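FOR IMMEDIATE RELEASE

Yeoman Robotics Club Opens Shoelace Challenge to Student Teams

PRANDON, December 11, 2021 – The Yeoman Robotics Club at Prandon Technical College will run its first Shoelace Challenge this winter, a contest in which student teams program a robot to handle the laces of an ordinary sneaker. Registration is open to high school and college teams across the region.

The challenge grew out of a class project in the college's introductory automation course. Students in that course spend most of the term moving rigid objects such as blocks and boxes. Laces bend, slip and tangle, and a program that works once may fail on the next try. The club wanted a task that beginners could understand right away and that would still keep experienced teams busy.

Club members began trial runs in November with a pair of white knit sneakers set out on the floor. They have logged 631 attempts so far, and every attempt is recorded through a small camera at the robot's wrist. Teams that register will receive the full set of recordings along with the club's notes on grip position and finger spacing.

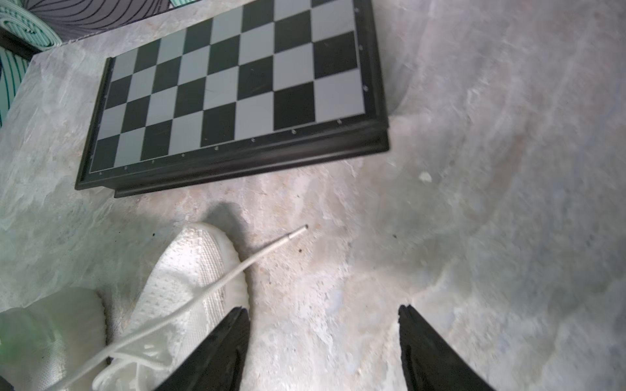 How the Contest Works

Each team gets 10 minutes at the robot and may use its own control program or start from Ramel, the club's open software kit. Scoring is split into three stages: finding the free end of a lace, lifting a loop clear of the shoe, and drawing the lace out through the eyelets. Teams may stop after any stage and keep the points they have earned.

Shoes are placed by a judge and may be upright or on their side. Other everyday items may be left nearby, and teams lose points if the robot moves them. Remote control by hand is allowed in the beginner division only. In the open division, the program must run without help once the clock starts.

The lifting stage has taken up most of the club's practice time. A flat lace can fold over on itself between the fingers, and a second strand is easily picked up along with the first. Members are now comparing a slow, low approach with a steeper one from the side. 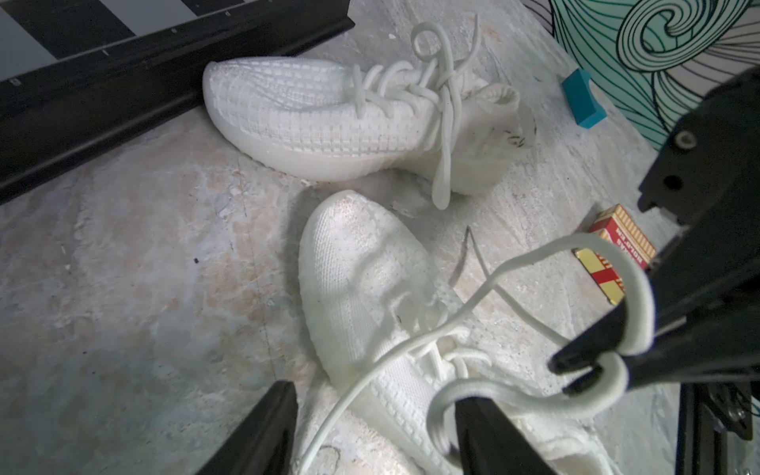
A lace loop held in the gripper during work on the Shoelace Challenge.

Registration and Support

The contest has room for 67 teams. The entry fee is waived for first-time teams. Cisura, a local maker of machine parts, is covering the cost of shoes and replacement laces. Rules, the Ramel download and the sign-up form are available from the club's page on the college website.

About the Yeoman Robotics Club

The Yeoman Robotics Club is a student group at Prandon Technical College with 104 members. It is open to students in all programs – no earlier experience with robots is required.

Media contact: Yeoman Robotics Club, Prandon Technical College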